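## 4. Setting up and recording a cable-routing episode

By the time you reach this section you should have the arm powered, the wrist camera streaming, and the Clostix recorder showing a green bar at the top of its window. If the bar is any other color, please go back to section 3 and run through the time sync once more. It's a little tedious, I know, but an episode recorded with the clocks apart can't be repaired later, and we lost a good part of February finding that out.

The method we're following is simple enough to say in a sentence or two. We want a policy that can work among cables inside a crowded computer case using only what the wrist camera sees, and to train it we need many short demonstrations in which the gripper approaches a connector, stops just short, and then either makes contact or backs away. Both endings are useful to us, so please don't throw away the ones where you backed off! The data set stood at 1,193 episodes when this guide was written on May 5, 2022, and 332 of those were retreats.

### 4.1 Before you start

1. Unplug the computer case from the wall and hold its power button down for 12 seconds.
2. Take off the side panel and put it well out of the arm's reach.
3. Lay the case so that the motherboard and the drive bay are both within reach of the fingers. Try a slow pass over each with the arm in free-drive before you commit to a position.
4. Put on the wrist strap and clip it to the bench ground, even if you only mean to reach in for a second.
5. Check that the emergency stop is where your free hand naturally falls.

> **Caution:** Free-drive lets the arm move under very light pressure. Keep your fingers out of the space between the gripper plates, and don't rest your forearm on the upper link while you're thinking about something else.

### 4.2 Choosing a start pose

The start pose matters more than people expect. In our first round everyone began from the same spot high over the case, and the policy we trained learned to fly that one approach beautifully and not much else. Yaqin Dai suggested scattering the starts, and the next model reached the right connector from poses it had never been given. So now we scatter them.

1. In the Trisis panel, press **New Start**. A random offset is added to the home pose.
2. Let the arm settle. Wait for the joint readout to stop flickering.
3. Look at the wrist view and ask yourself two things: are the fingertips visible, and is some part of the target region visible? If either answer is no, press **New Start** again.
4. Type the target name exactly as it appears in the target list. Capital letters count, I'm sorry to say.

Wide starts take in the motherboard and the cables together, while close starts have the fingers already near the drive bay. Try to keep a fair mix of the two over a session – the script will nag you if you drift too far one way.

### 4.3 Recording

1. Press the pedal once. You'll hear a short beep, and the frame counter will begin to climb.
2. Guide the gripper toward the target slowly, a bit slower than feels natural.
3. Pause just before contact. The pause is what the labeling script looks for when it splits approach from contact, so give it a good clear beat.
4. Make contact or back away, according to the card for that episode.
5. Press the pedal again to stop. Say yes to **Keep** unless you bumped the case.

> **Note:** An operator's hand in the view is perfectly fine and you don't need to hide it. We mask hands in a later pass, and when we compared models trained with and without the mask on a test set of 293 episodes, the masked one was the steadier of the two near the drive bay.

### 4.4 Checking the wrist view

Before you move on, open a few stills from the session in the viewer. You're looking for black fingers that stand out from what's behind them and for cable colors you can tell apart without squinting. The blue SATA cable is a handy thing to judge by, as it should look plainly blue and have a crisp edge. 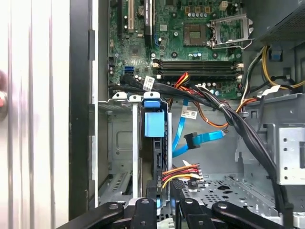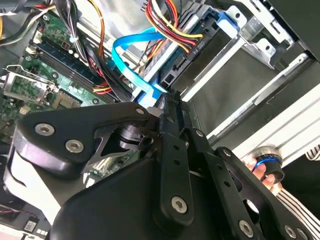
### 4.5 If the view looks wrong

- **Everything is soft:** wipe the lens with the dry cloth, then refocus on a fingertip.
- **Metal parts are washed out:** turn the bench lamp toward the wall and lower the exposure by one step.
- **The view lags behind the arm:** close the viewer, restart the stream, and record a throwaway episode before you trust it again.

When the stills look good, run **Export** and go on to section 5, where we'll label the pauses.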